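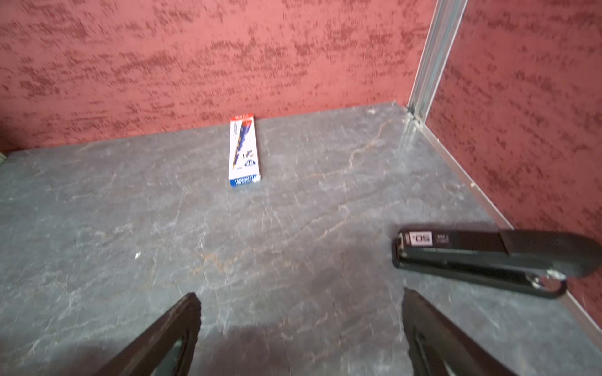 Before you hang a framed cel with the Climon rail, choose a wall that gets no direct sun at any time of day. Paint on acetate fades and lifts with heat and light. Check the finish as well: on coarse, stippled plaster like the red walls over this grey countertop, the adhesive pads won't grip, so use the screws.

### 4.2 Fitting the rail

1. Hold the rail level and mark both screw holes.
2. Drill with a 6 mm masonry bit. Use the wall plugs from the Pálfi bag.
3. Tighten the screws by hand – a power driver can crack the end caps.

**Caution:** One rail carries 6 kg. Don't hang two frames from it.

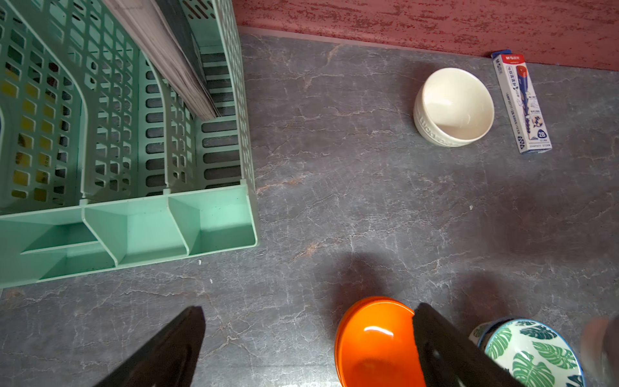 *Green organizer with papers or folders, on the countertop.*

### 4.3 Placing the cel in the frame

1. Wash and dry your hands, then put on cotton gloves.
2. Lay the Prinemness backing board face up and centre the cel on it.
3. Slide the four corner pockets over the cel. Don't use tape.
4. Lower the spacer, then the glazing. The paint must not touch the glazing.
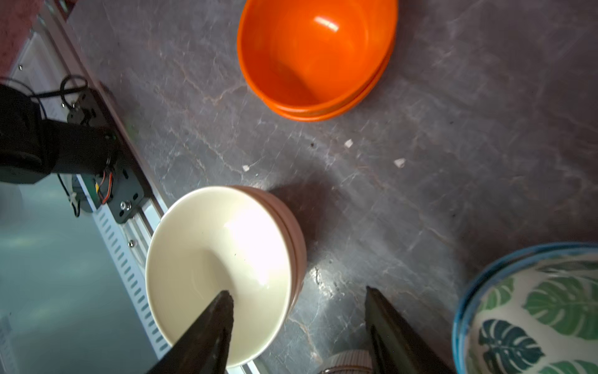

5. Turn the frame over and close the clips, working from opposite corners.
6. Write the edition number on the back label, for example 351 of 1000.

**Note:** Cels wider than 100 cm need the Trornarari long frame, which has its own guide. For colour-matched mats, write to Katalin Szilágyi at the workshop. Orders are closed in August.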